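Perguntas frequentes: automação na recolha e arrumação de têxteis

Atualizado em 2020-04-06

Esta página destina-se às equipas de quartos das residências Selar. As dúvidas sobre contratos devem ser dirigidas a Samah Ouali, dos recursos humanos.

O que muda no trabalho diário?
A recolha de sacos de tecido e peças soltas passa a ser feita em parte com a pinça Daline. Fazer as camas, verificar os quartos e falar com os residentes continua a cargo das equipas.

Haverá redução de postos?
Não está prevista até julho. As 104 pessoas do serviço mantêm a categoria e o horário. Qualquer alteração posterior será comunicada por escrito.

Quem opera a pinça?
Na primeira fase, a operação é manual: o operador segura a ferramenta, aproxima-a do objeto e fecha as garras. Os movimentos registados servem para programar a fase automática. A formação dura 2 dias e conta como tempo de trabalho.

Que objetos são mais difíceis?
Os tecidos finos e acetinados. Dobram-se entre as garras, e os cordões podem prender-se no suporte. Convém pegar no corpo do saco — nunca só pelo cordão — e manter a etiqueta fora da zona de aperto.

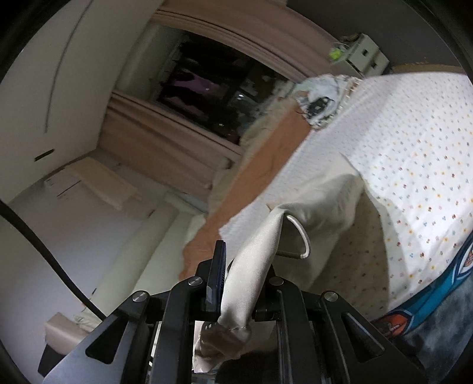

Os sacos com conteúdo rígido ficam excluídos do procedimento e continuam a ser recolhidos à mão.

É obrigatório cumprir um número de recolhas?
Não. O plano técnico prevê 1,000 repetições no total, distribuídas por toda a equipa, sem quota individual. Os tempos de execução não entram na avaliação de desempenho.

O que acontece se a pinça falhar?
O operador interrompe a tarefa, termina-a à mão e regista a ocorrência no sistema Erkov. Uma falha de preensão não é considerada erro do trabalhador.

E o esforço físico?
A ferramenta cansa o pulso em uso prolongado. Cada turno com pinça tem um limite de 75 minutos, seguido de mudança de tarefa. Queixas persistentes devem ser comunicadas a Aarne Huttunen, responsável pela segurança no trabalho.

Posso recusar participar?
Sim, na primeira fase. O pedido é feito à chefia direta e não exige justificação.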